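Blog > Workshop > Looking after the CPU cell

Jul 17, 2021

Second post on the processor cell, then! Yaneth Ñahui asked me to write down how we set it up, mostly because I keep it all in my head and I'm off for most of next month.

We named the cell Cesitora back in April (Marleny Muñoz won that argument) and it lives on a diet of old desktops and one grey plastic tray with pockets for the parts. If the tray shifts, even a little, everything else goes wrong — so I check that before I touch a single line of code.

Then it's the grip. I run the arm slowly, 3 per cent speed, and watch how the fingers sit on the edges of the chip. I do NOT trust the saved positions after anyone has been leaning on the bench, me included.
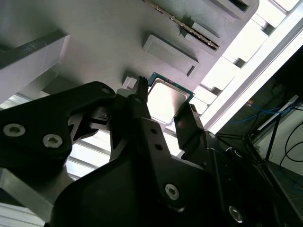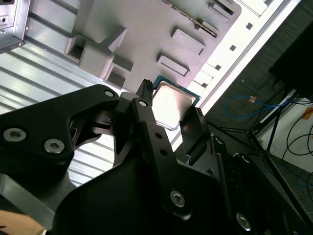

The next one has the tray and the open Dell together, with a processor in its recess. 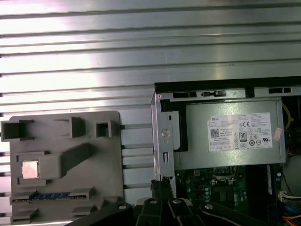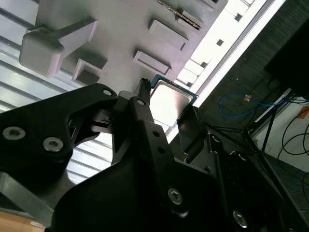
Keeping it happy

Every 700 picks I go round the gripper screws with a hex key, then wipe the fingertips with a lint-free cloth. No sprays, please! I tried one in spring and spent a whole afternoon getting the residue off.

After that I redo the tray corners, save the positions under a new name and let it do 30 slow cycles while I have a cup of tea within reach of the stop button. If it drops one, go back to the tray corners before you start fiddling with the grip force (I never do, and I always regret it).

Marleny wants the cable run tidied up next, and I still owe Yaneth a spare set of fingertips.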